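Notebook, October, second entry, 9 p.m.

Sponsor recall, Plarkach brand during the cup final broadcast. Fung-ping sent the agency's deck over at lunch and I have now read it twice. Headline claim: Plarkach "won" the tournament on social. I'd like to know against whom.

Bench shelf, snack category:

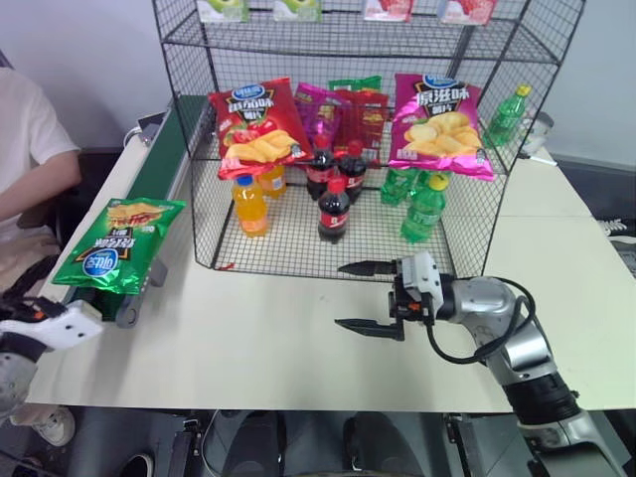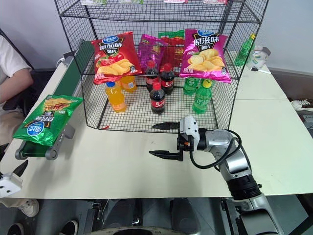
What the deck counts as a win is mentions. 1522 of them in the sample Kondenlow gave us, and Tomos pulled the raw file this afternoon. A mention is any post with the brand name in it, including people moaning that the ad break ran over the restart. Kipchumba Nyamweya hand-coded a slice and got some 57 percent neutral or worse. Small slice, one coder, so don't quote it yet.

Other things I don't buy:

-- Baseline. They compare final week with the week before, when there was no match. Of course it went up. Grube went up too and Grube bought nothing.

-- Reach. Follower totals added together as if no two accounts share a follower. Hamisi asked the agency for deduplicated numbers and got a PDF of the same chart in a different color.

-- Recall. The question showed the logo first, then asked if people remembered seeing it. That is prompting. We should throw it out and rerun unprompted, sponsor list shuffled, with Steker left in as a decoy that never advertised.

Kipchumba N'u thinks I'm being hard on them and that TV spots do shift sales a bit in the first few days. Maybe. Then show me sales. We have asked for store data by region and all that came back was a "sentiment index" with no method attached.

To do: second coder on the posts (Tomos?), write up the decoy question, ask Fung-ping who signed off the word "champion" on slide 2. Don't send anything to the client until the coding is done.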